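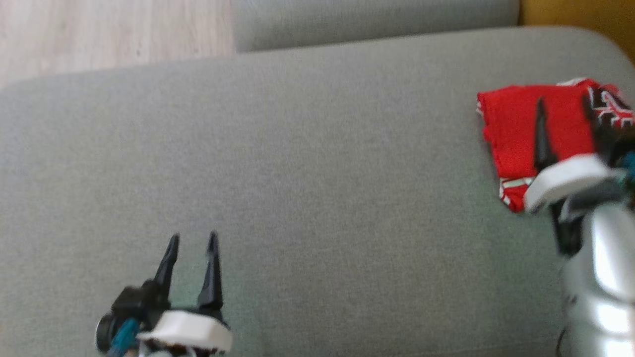 Figure 3. Gray upholstered sofa, seat cushion and part of the cushion behind it, with light wood flooring at upper left.

Print | E-mail

4. Notice of Claim and the Families Who Miss It

Before a family can sue a city over a death in custody, most of the places we studied ask them to file a notice of claim. It is a short paper, often a single page, and it has to reach the right office before the window closes. Lawyers who do this work every week think of it as a small chore. The families we spoke with, who were very generous with their time and very often with their coffee, remembered it quite differently.

We held 44 interviews in the two neighboring cities we call Skesano and Girurex, and in 18 of them the person told us they had first heard of the notice rule from a lawyer. Many had spent the early weeks asking for records, meeting with the medical examiner's staff, and planning a funeral. One mother in Girurex had written three long letters to the police chief in that time, all of them dated and signed, and she had good reason to think she had told the city everything it needed to know. Under the rule as the city reads it, a letter to the chief is a complaint. The claim goes to the clerk.

Courts have gone both ways on letters like hers. Some judges accept what they call substantial compliance, meaning that the city knew who was hurt, where and how, and could look into it while memories were fresh. Others hold families to the exact form and the exact office. Romaniuk, in his earlier work on municipal claims, argues that the stricter reading rewards families who already know an attorney, and our interviews lead us to much the same place - though we would add that clerks matter a good deal more than he allows. In Skesano the clerk's staff had gotten into the habit of walking misdirected letters down the hall and stamping them in. There was no written policy behind it, and when we asked the deputy clerk where the practice came from she laughed and said it was older than her desk.

We did not set out to study clerks, and the interview guide had only one question that touched on them. The answers kept coming back to that counter all the same, and we returned in February to sit with the staff for several mornings and watch how papers were taken in.

This site uses cookies to remember your reading preferences. Accept | Learn more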